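Plorkcombe Technical College
Robotics Project Course – Final Report, Team 2
Submitted November 2023

Project title: Two-Arm Table Service

1. Purpose

The project course asks each team to choose a household task and bring it to a state where it can be shown to visitors. Team 2 chose the breakfast table. The task was to set a place for one person and to serve a pastry from a shared plate with a pair of tongs. The team expected the serving step to be the harder of the two, and planned its schedule on that basis.

Work began in April with a written proposal, which was accepted with one change. The first version included pouring a drink. The instructors asked that liquids be left out, and the mug was kept as a fixed object that the arms must avoid.

2. Equipment and layout

Both arms are mounted along the near edge of a white tabletop inside a walled enclosure. The control program was written by the team on top of the Liteo software used in the earlier motion course. Tableware was bought by the team from the Trevside market, with a preference for pieces that did not match, so that the plates could be told apart easily during review.

The layout was agreed before any recording was done. The placemat lies in the middle of the table, with the dinner plate in front and the bread plate behind it. The fork goes to the left of the dinner plate. The mug stands to the right of the bread plate, where it limits the path of the right arm more than the team had first allowed for.
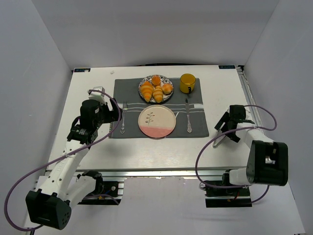 Figure 1. Place setting with fork and knife laid out and the dinner plate empty.

3. Method

Each attempt was run by two students, one at the controls and one keeping the log. An attempt was stopped if an arm touched the mug or if a pastry left the placemat. The log keeper wrote down the result before the table was reset, and the entry could not be changed afterward.

The team completed 52 attempts at the serving step. Of these, 13 were stopped early. In 10 of the stopped attempts the tongs had turned in the gripper before reaching the food – a fault that was traced to the grip point being too close to the end of the handle. Moving the grip point forward reduced the turning, but it also brought the gripper lower over the plate rim, and the approach angle had to be planned again.

Croissants gave the team more trouble than buns. Their ends are narrow and the tongs tend to slide toward the tip. The final program closes the tongs slowly and waits before lifting.

4. Notes on the serving step

The right arm carries out the serving motion while the left arm stays on the fork side of the placemat. The team considered using the left arm to steady the plate. This was dropped after review, as the two arms would have had to share a small space over the dinner plate.
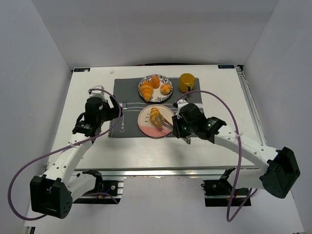

Why were tongs used when the gripper could pick up a pastry directly?
The proposal called for serving in the way a person would at a shared table, and handling a tool was one of the skills the course required each team to show.

5. Remaining work

The program still depends on the plates being placed close to their agreed positions. A team continuing the project should begin with plate detection, for which the Penner workbook used in the vision course gives a suitable starting exercise. The knife was not used in the serving trials and its placement should be tested separately. Logs and program files have been turned in to the department office with this report.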